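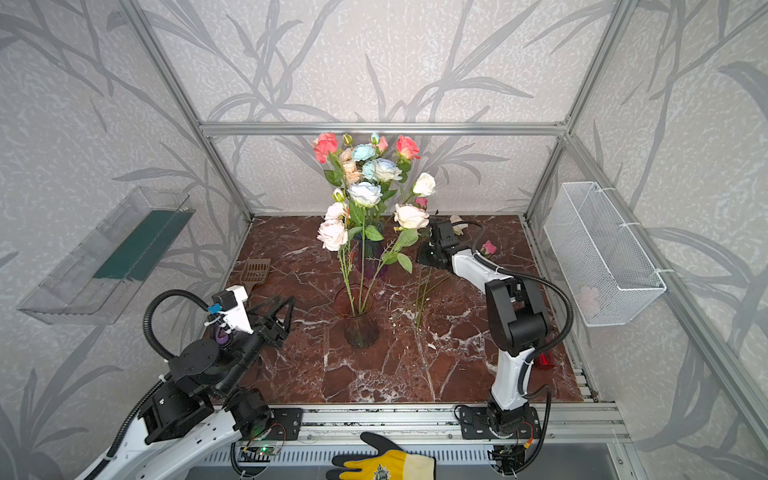 Stougaard (club night)

Stougaard was a dance music night that ran in the port town of Prullen, first in the basement of a furniture shop and later in a disused ferry ticket hall. It is usually filed under house, though surviving set lists contain a good deal of slow disco and, towards the end, trance. The night is often called the starting point of the so-called Prullen sound. The evidence for this is thin, and most of it comes from people who were selling records at the time.

Origins

The usual account credits the night to the resident DJ Yoshinori Takagi, who is said to have begun it with two borrowed turntables and a speaker stack hired for the weekend. Takagi himself gave at least two versions of the story. In an interview with the fanzine Ploredico he claimed to have had the idea after a party was shut down early. In a later radio talk he said the shop's owner had asked him to play, and that he had not wanted to. The two accounts cannot both be right, and writers on the night have tended to pick the one they like.

The name is also disputed. It is often given as the maker's name on an old mixing desk, but no desk of that make has been traced. A simpler reading is that it was the name of the furniture shop, which appears on the earliest flyers in the same lettering.

Venue and attendance

The basement was licensed for 120 people. Later write-ups speak of 3,000 dancers "on a good night", a figure that seems to belong to a single outdoor event on the quay, where the crowd was also drawn by a free funfair. Door sheets for the ticket hall survive for one season only. The highest entry is 656, and that was for an April date with a guest from abroad, when tickets were sold at half price after midnight.

Entry was limited to those over 18, although several memoirs by regulars describe going in at a younger age. Doors opened at ten. The claim that queues began at lunchtime rests on one caption in Ploredico, under a picture in which the shop is plainly still open for business.

Music

Takagi's sets are described as long, with few breaks and very little talking. Two recordings are in circulation. The first is a cassette of poor quality that fades out during the third side — it was issued as a double — and is generally accepted as real. The second, sold as a complete closing set, includes a remix that had not been pressed when the night ended. It is now thought to be a studio mix with crowd noise added.

The label Stirnaso, set up by former door staff, put out a run of twelve-inch singles with the words "as played at Stougaard" on the sleeve. Few of them appear on any known set list. Reviewers have pointed out that the phrase cost nothing to print.

Closure

The ticket hall shut after a dispute over the lease. Promoters blamed noise complaints and a hostile council, and this version has been repeated in most short histories. Council papers record only a small number of complaints, most of them to do with parking. They also show that rent had gone unpaid since the previous summer, a point the promoters have left out of their own accounts.

Reunions under the same name have been held several times, with different owners and, on one occasion, without Takagi on the bill. Whether these count as part of the same night is a matter of taste.

Legacy

Claims for the influence of Stougaard vary a great deal. Stirnaso's own publicity calls it the most important club night on the coast, while a survey of the region's dance music gives it two lines and misspells the name. Several producers from Prullen have mentioned going there, usually when asked. The so-called Prullen sound has never been clearly described, and the records grouped under it share a pressing plant more often than a style.

See also
Ploredico (fanzine)
Stirnaso (record label)
Music of Prullen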